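Historia del deporte › Manuales en línea › Béisbol

Capítulo 3
El oficio del receptor

Cuando un aficionado recuerda un equipo, recuerda casi siempre al lanzador y al bateador. El receptor queda en tercer lugar, a pesar de que toca la pelota en casi todas las jugadas y es el único que mira el campo desde el otro lado. En este capítulo estudiaremos su trabajo, y lo haremos con el caso de un jugador modesto, Sylvain Millet, que pasó 11 temporadas detrás del plato con el club de Hiltstead.

Millet no fue un gran bateador. Sus números ofensivos son los de un suplente, y en dos ocasiones el club pensó en venderlo. Sin embargo, los lanzadores pedían trabajar con él. Su compañero Thierry Besson explicaba que Millet recordaba cada turno de cada rival y que preparaba el partido la noche anterior, con un cuaderno — el mismo cuaderno que después usó como entrenador.
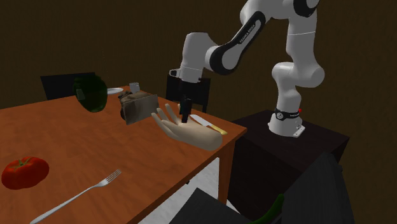 Fig. 3.1. Brazo robótico blanco junto a una mesa de color naranja rojizo. Imagen generada por ordenador.

Conviene distinguir desde el principio dos tareas. La primera es física: recibir, bloquear los lanzamientos bajos y tirar a las bases. La segunda es de decisión, y consiste en pedir el lanzamiento adecuado según la cuenta, los corredores y el cansancio del lanzador. Los manuales antiguos hablan mucho de la primera y muy poco de la segunda, quizás porque es difícil de medir.

En su carrera Millet participó en 1,646 partidos, una cifra alta para esta posición. Las rodillas sufren, los dedos también, y en el mes de julio el calor hace el resto. Él mismo contaba que recibía más de 300 lanzamientos por semana solamente en los entrenamientos.

En las páginas siguientes veremos primero la postura y el uso del guante. Después pasaremos a las señas, con ejercicios tomados de la libreta de Bouvier, y al final volveremos a la temporada en que Besson y Millet jugaron juntos. El lector que no conoce todavía la regla del tercer strike no atrapado debe repasar el capítulo anterior — aparecerá varias veces.

Capítulos relacionados
La zona de strike y sus cambios
El lanzador abridor y el relevista
Jugar la primera base
Cómo leer una hoja de anotación

© Editorial Grarden · Contacto · Aviso legal · Volver arriba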